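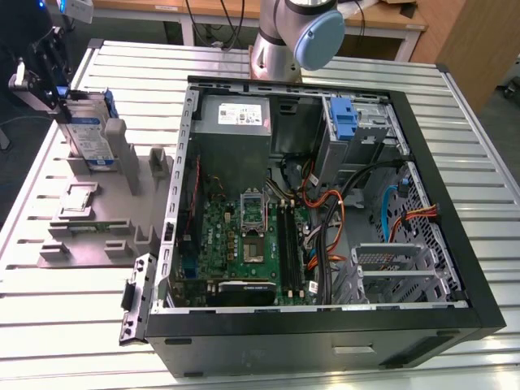
## Bench tips: recording examples with an opened desktop computer

These notes are for operators in the Idgate workshop who record demonstrations for the Clollero learning system. They supplement the safety sheet and do not replace it. Comments should be sent to Farzana Kodikara.

### Before recording

- Disconnect the mains lead and press the power button once to discharge the supply. Touch bare metal on the chassis before handling any part.
- Lay the tower on its side with the panel removed and the interior facing upward. Check that it does not rock on the ribs of the table.
- Place the fixture tray to the left of the case. The hard drive stands upright in its slot, with the blue bracket along the top edge.
- Move loose cables away from the path of the gripper. A short strip of paper tape will hold a stubborn SATA lead and leaves no residue.

### During recording

- Close the fingers on the drive slowly, and pause before lifting. The pause gives the system a clear boundary between grasping and moving.
- Vary the starting position of the arm between attempts. The first set of 281 examples began from one pose, and Kasun Abeysekara found that the trained model did poorly from any other.
- Keep recording if a part catches on the tray. Ease back, realign and continue – a tidy recovery is a useful example and should be labelled as such.
- Do not guide the drive by hand once the arm is in motion. If help is needed, stop and mark the attempt as void.
- Leave the processor socket untouched unless it forms part of the task. Bent pins are seldom worth repairing.

### After recording

- Label each attempt before beginning the next: complete, recovered or void.
- Return every part to its own pocket in the tray. Small modules left on the table are easily lost between the slats.
- Brush out the tray at the end of the session with a dry paintbrush.
- Change operator after 6 sessions on the same task. Habits of the hand show plainly in the data.

The target for June is 700 usable examples of drive handling. Void attempts are kept in a separate folder and do not count towards it. Randa Boutros holds the spare trays.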